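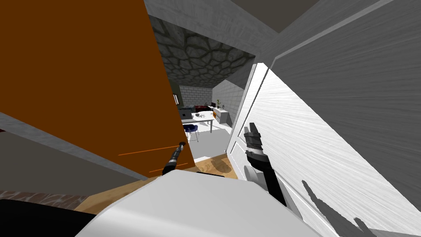

Derkau Simulation Products, Reference Library

Truda (doorway and room simulation kit)

Truda is a commercial simulation kit for mobile manipulation, published by Derkau and distributed in Canada by Vachon. It supplies furnished interior environments, doors with working hinges, and a set of scripted tasks in which a two-armed mobile robot must move from one room to another. The kit is sold to university laboratories, robot manufacturers and training colleges, and is used chiefly to develop and compare control software before trials on physical equipment.

Overview

The kit is organized into environments, robots and tasks, each of which may be licensed separately. An environment consists of connected rooms with walls, flooring, ceilings, furniture and small household objects. Surface finishes are assigned independently of room layout, so that the same floor plan may be presented with brick, plaster or stone-patterned surfaces, and with doors of differing colour. The publisher describes this practice as finish variation and recommends it for any customer whose perception software has been trained on a narrow range of interiors.

The current release contains 93 room layouts. Dining and living areas form the largest group, furnished with tables, chairs, sofas and counters, followed by kitchens, offices and corridors.

Doorway tasks

The doorway series is the best-known part of the kit and the one most often cited in purchasing decisions. Its tasks place the robot at or near a doorway leading to a furnished room. Both single and paired doors are available, and the doors of a pair need not match in colour or finish. The opening may be set wide enough for the base to pass freely, or narrow enough that one or both arms must be used to hold a panel clear.

Tasks are graded at three levels. At the first level the door stands open and the robot is required only to pass through. At the second, the door is ajar and must be pushed. The third level begins with the door closed and includes operation of the handle. Each attempt is limited to 300 seconds, after which the environment resets to its starting arrangement. An attempt is recorded as complete when the base has cleared the threshold and neither arm remains in contact with a door.

Contact between the robot body and the door panel is permitted but logged. The report produced at the end of a session lists the duration, location and estimated force of every contact, along with the path followed by the base.

Views and sensing

Observations are rendered from a viewpoint carried on the robot, and the robot's own body, forearms and grippers may therefore occupy part of the view. The viewpoint tilts with the body, and strongly slanted views are common during close work at a door. Colour, depth and segmentation outputs are available at each time step. Shadows are computed from the lighting in each room and fall across doors and flooring as the panels move.

Compatibility

Truda accepts commands through the Clirnatance interface, a control layer also maintained by Derkau. Laboratories with existing software normally require an adapter, which Vachon supplies on request. Models of two-armed robots with two-fingered grippers are included in the base licence. Customer-supplied models may be imported if joint limits and collision surfaces are fully defined.

Licensing and support

Licences are offered for one laboratory or for an entire institution, and run for a term of two years. Institutional licences include access to new layouts as they are released. Technical support is provided in English and French during business hours. A trial version, restricted to the first level of the doorway series, is available to accredited colleges and universities without charge.

Limitations

The kit models doors as rigid panels. Warping, swelling and worn hinges are not represented, and door closers are approximated by a constant resistance. Small objects on tables and counters can be moved but do not break. The publisher advises that completion rates obtained in simulation should not be treated as a forecast of performance in an occupied building.

See also
Clirnatance interface
Door handle models
Finish variation

Entry last revised 2026-07-03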